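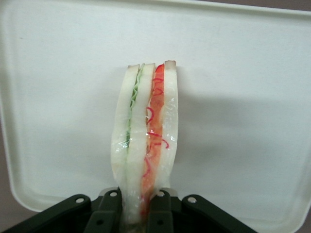 A sandwich in clear plastic wrap, held upright by a gripper.

Kershaw to stock Pratico control panels

December 10, 2021

Industrial parts supplier Kershaw has signed a deal to sell control panels made by Pratico, adding 160 product lines to its catalogue.

The agreement runs for five years and covers panels, input modules and power supplies used on packing and bottling lines. Orders will be sent out from Kershaw's two existing warehouses.

Mervyn Bramwell, sales manager at Kershaw, said customers had been asking for the range since the firm stopped selling Grenex units in June.

"A lot of them are running older panels and the spares are getting hard to find," he said. "They want something that fits the same cut-out and doesn't mean rewiring the whole cabinet."

Each panel comes with a two-year guarantee — this can be extended at the time of purchase. Training for maintenance staff will be run by Lernora, with the first courses to be held at Kershaw's trade counter.

Prices for the full range are available from the sales office on request.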